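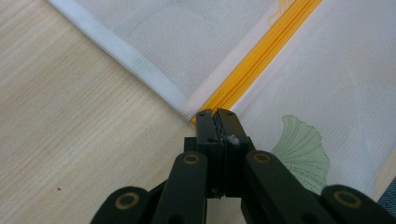 Lorna Strachan

Plans are in for the old Tritireck depot on Mackay Street. A 655-seat concert hall in the main shed, a new foyer along the north side, rehearsal rooms and studios in the office wing. Sumix drew it up for Urkance, the developer that bought the site last spring and has said very little since.

The application went up on the city planning portal this morning. Big file, slow to open. Comments are being taken until the end of October.

People who have walked past the depot will know the problem. Long brick shed, sawtooth roof, most of the glass gone or painted over. The buses left years ago and the place has been a storage yard, then a tile showroom, then locked up. There was talk of knocking it down for parking. Also talk of a supermarket, which got as far as a sign on the fence.

The new scheme keeps the shed walls and the steel. The roof gets stripped back and rebuilt to the same profile with heavier decking, mainly for sound, with the north-facing glass put back only over the foyer and the bar. The hall itself goes in as a separate box standing clear of the old walls, so there's a gap all the way round that you can walk through. Sumix calls this gap "the aisle" on the drawings. Exits, restrooms and coat check all open off it.

Seating is on one raked bank plus a shallow balcony. The bank folds back against the rear wall for standing shows, and the capacity for those isn't in the file yet. A spokesperson for Urkance said the standing number was with the fire marshal and would be added before the hearing.

Outside, the changes are plainer. Brick cleaned and repointed. The big bus doors on Mackay Street become the main entrance, with the old folding leaves fixed open and glass set back behind them. A canopy was in an earlier version shown to neighbors over the summer, and that's gone. Cost, according to the design statement, and also the bus shelter was in the way.

The office wing is the part that's had the most work. It is four stories, built later than the shed and not very well, and the survey found water in most of it. An extension was considered on top and dropped. The floors will be cleared out and relined as 15 studios for rent, with two rehearsal rooms on the ground floor that share a loading door with the hall. An elevator goes in where the back stair is now. New stair beside it.

Heather Mackay runs the music school across the road and has been through the drawings twice. No relation to the street, she says, she gets asked. The school currently borrows a church basement for its end-of-term concerts and would like to stop doing that.

"The rehearsal rooms are the thing for us," she said. "They're a decent size, and you can get a piano through the door. I measured it off the plan with a ruler. What I want to know is the hourly rate, and I've asked, and I'm still asking."

Rates are not in the application, and the city does not normally look at them. Urkance says they will be published when an operator is signed. No operator has been named. 

Mackay also raised noise, coming the other way. The school has lessons until nine most evenings in a building with thin windows, and trucks loading out on that side would be a headache. The loading bay is shown on the school side in every version so far. The acoustic report deals with sound leaving the hall but doesn't say much on vehicles, just that load-outs after 11 p.m. would be "managed." That wording is likely to come up.
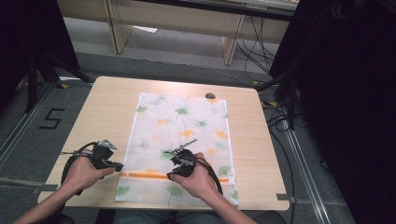
PLANNING & DEVELOPMENT

Parking next, because it always is. The site has 12 spaces in the yard behind the shed and the plan keeps them, all for accessible parking, performers and staff. Audience parking is left to the garage on the next block and to the bus. Planning staff have accepted that in principle, their note is in the file. A couple of the early comments have not accepted it at all.

One asks where everyone is supposed to go on a night when there's a game on. Another wants resident permits extended to the side streets before a single ticket is sold. A third, longer, is mostly in favor but thinks the bike racks are in the wrong place, round the back next to the dumpsters, and it's hard to argue with that having looked at the site plan. Sumix said the racks could move.

There's some history to sort out too. The depot isn't landmarked. It was put forward once and turned down, on the grounds that too much had been altered, and the tile showroom didn't help. The preservation officer's comment is short and fairly warm. She asks for the painted fleet numbers on the columns to be kept, and for the inspection pits to be recorded before they're filled in. Sumix has agreed to the numbers. The pits are still being talked over, and one of them may end up under the orchestra lift anyway if the lift survives the budget.

The lift might not. It's marked as an option on the drawings, along with the roof terrace over the foyer and a set of solar panels on the south slopes of the sawtooth. Options is where things usually go to die, but the design statement does say the roof steel will be sized for the panels from day one so they could be added later. No similar promise for the terrace.

Cost hasn't been released. Urkance is paying for the shell and the fit-out of the office wing and has applied for a state arts grant toward the hall. Result expected in the winter. Asked what happens if the grant doesn't come through, the spokesperson said the project would be "reviewed," and wouldn't go further than taht.

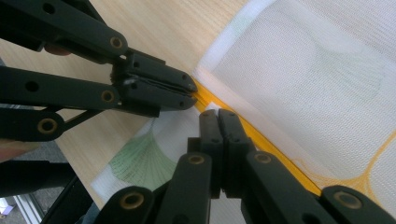 Ground conditions could be another cost. Fuel tanks were taken out of the yard when the buses left, but the paperwork for one of them can't be found. Test pits were dug in August and the lab results are listed in the index of the application as "to follow." Planning staff say they'll need them before the hearing, same as the standing capacity number.

If it's approved, strip-out would start early in the new year with the office wing first, so that some studios can open ahead of the hall. Mackay Street would be down to one lane past the site while the roof comes off. Bus stop moved up the block for that stretch. The city's traffic people want the lane closure kept outside school hours where possible, and it's not clear from the file how you'd do that with a crane.

Urkance is holding an open evening at the depot itself so people can see inside, model and drawings on display, architects on hand. Starts 6 p.m., date to be posted on the gate and on the company's site. Hard floor, no heat, bring a coat. The yard entrance has level access, the Mackay Street doors do not yet.

Comments can be made through the planning portal or on paper at the front desk in city hall. Put the site name on it, Tritireck depot, Mackay Street. Comments already sent in over the summer on the earlier version don't carry over and will need to be sent again.

Hearing date to be confirmed. Will update when the lab results are in.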